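Equipment Review: Starkero Two-Arm Beverage Cell, Setup and Upkeep
Multholm Technical Center, Automation Teaching Laboratory

The laboratory took delivery of the Starkero two-arm cell in January, with ribbed gripper fingers supplied separately by Hosoda. This review covers installation, adjustment and routine care. It does not cover the Clotum programming software, which will be reviewed in a later bulletin.

Installation is well documented. The arms bolt to a common base plate, and the alignment procedure in the manual can be followed without outside help. The wrist cameras required a second calibration after the fingers were fitted, a step the manual mentions only in an appendix.

Grip force proved to be the most demanding adjustment. The factory value of 94 is intended for rigid containers and is too high for paper. Staff reduced the setting in steps of 5 and judged each step by the shape of the rim.
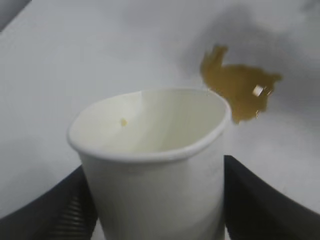 Figure 1. Wrist view during force adjustment. The rim is flattened between the fingers, and liquid is in the air to the right of the cup.

Splashing is a maintenance concern as well as a matter of appearance. Liquid that dries in the ribs of the fingers reduces their hold, and sweetened drinks are the worst in this respect. The laboratory now wipes the fingers after every session and removes them for washing after 300 cycles. Removal takes one hex key and little time - a clear strength of the Hosoda design.

Clearance between the two arms is the second point to verify. The default approach path brings the second gripper in low and close to the cup, and its jaw should be checked with the first gripper open before any liquid is used.

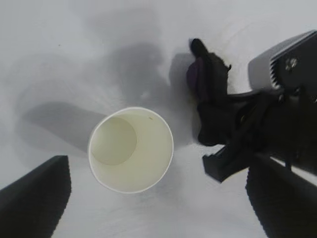
Figure 2. Clearance check from the wrist camera, with the second gripper to the right of the cup.

The supplied stop distance was adequate once the base plate had been leveled. Exposed linkages on the gripper should be inspected for residue at the same time. The service manual runs to 118 pages and would benefit from a one-page checklist.

The cell is recommended for teaching laboratories with staff time available for adjustment. Sites that handle only rigid cups may expect a shorter setup.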